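Gripper comparison, stage two: progress report
Prepared for Nandi Nkosi, Grodelden
From Lizelle Ngcobo, Prestari
4/3/21

Work since the last report has been on the second half of the gripper comparison. The Adams hand and the Flarent gripper have now both been through the basket task, and we have enough runs to say something useful about each. The arm work is on schedule. The camera work is behind, for reasons given further down.

The task is the one we agreed at the start. The robot moves a light item from one basket to another on a desk, using one arm, and releases it without tipping the basket. Each hand was given 40 runs with the same set of items. A run counts as a failure if the item is dropped, if the basket is pushed off its mark, or if an operator has to step in.

The Flarent gripper failed 5 times. Three of those were drops on the way across and two were baskets pushed out of place when the wrist came in too low. The Adams hand failed 23 times, mostly on round items, where the fingers closed unevenly and the item rolled away. It did better on soft items and we would not rule it out for those. It is also slower to close, which made the runs longer than planned — we lost most of an afternoon to this.

We changed two things part way through. The approach height over the far basket was raised, and the closing force on the Flarent gripper was brought down after it dented a cardboard tube. Both sets of runs were done again from the start after these changes, so the figures above are like for like.

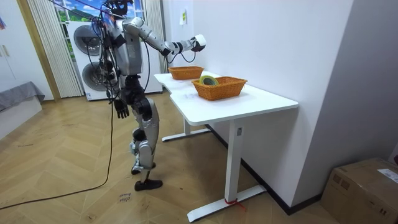
Basket task: left hand extended above the far basket, roll of tape in the near one.

Camera tests have not started. The mount we ordered came with the wrong plate and the supplier has agreed to exchange it. Until then we are working from fixed basket positions, so the results say nothing yet about how either hand copes when a basket is out of place.

Spending this period was 2,285, nearly all of it on the second set of finger pads and the mount. This is within the amount set aside for parts. No change to the overall budget is requested.

Next period we plan to:
Fit the exchanged camera mount and repeat the task with the baskets moved between runs.
Try the Adams hand with the softer finger pads, on round items only.
Write up the closing force settings so that Grodelden can repeat them.

We need a decision from you on whether to keep the Adams hand in the comparison after the pad test. The loan ends in March and we would have to ask for an extension before then.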